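We use cookies to remember your settings. Accept | More information

Print this page | E-mail this page

Idle hangs at 2278 rpm after carb rebuild

Posted by stidari_dan

I have a 750 twin with 31,000 miles on it. I rebuilt both carbs over the winter with a kit from Plurna and put everything back the way it was. Cold start is fine and it settles at 1125 rpm like the manual says. After a ride of ten minutes or so the idle climbs to 2278 and stays there unless I load the clutch a little. The throttle cable has slack and the choke is fully off. What should I look at first?

Posted by bajwa_twin

Air leak at the intake boots, most likely. They harden with age and get worse when the engine warms up. Spray a little carb cleaner around each boot with the engine idling – keep it well away from the exhaust – and listen for a change in speed. If it changes, replace both boots and the clamps. 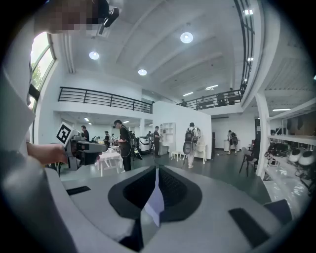
If the boots are good, check the carb sync. A hanging idle on a twin is often one cylinder pulling harder than the other. You need a vacuum gauge set and a long screwdriver, and it goes quicker with a helper, one of you with a hand around the grip of whatever needs holding, like the bare hand on the gray and black grip in the photo. Set the sync with the engine hot, then bring the idle back down with the main screw. Do it in that order or you will chase it all afternoon.

Posted by drotumska

Had this on mine. Turned out the pilot screws were only 1 turn out and the book wanted 2. Lean pilots will hang the idle every time. Cost me nothing to fix.

Posted by oldvalves

Put new plugs in it.

Print this page | E-mail this page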